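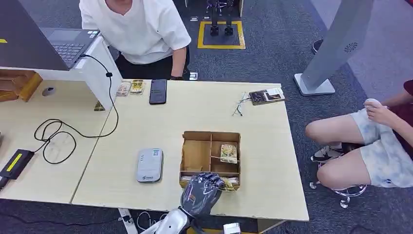
3. Sorting Layout

The organizer is a cardboard tray with thin cardboard dividers. There is one larger section on the left, two smaller ones at the upper right, and one across the front. Flat papers and cards go in the front section. Card packs stand upright at the upper right so the design can be read without lifting the pack. Phones and glasses stay outside the tray.

The item list came from the Drinitham study room, where 383 loose items were logged in September. Items thicker than the divider height were left out.

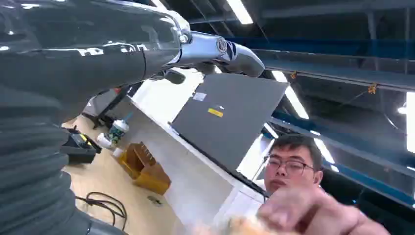
Labeling was the slowest part of the work. We tested two label sizes from Calvo and kept the smaller one. A label must leave the surface usable and must be readable from the side where a person stands. A small white rectangle near one corner, as on the gray laptop lid, meets both rules, and a yellow sticker can sit lower on the same lid without covering it. Labels on curved surfaces lifted at the ends and were replaced with tags.

The full label set used 200 blanks, and 8 were spoiled in printing.
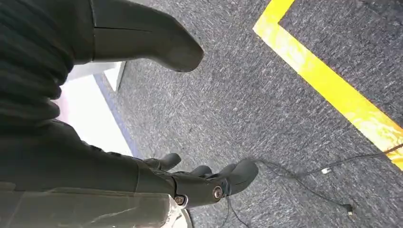
Encarnación Collado
Floor and Storage Plan, Group Brurnisance

The floor in the work area is gray carpet. Small cards are hard to pick up from carpet by hand, so the plan keeps all sorting on the tables. Nothing is stored below table height. Thin black cables run loose over the carpet, and one strand crosses the yellow tape line. Leandro Rivas drew the table plan, which is given in Appendix B with the section measurements.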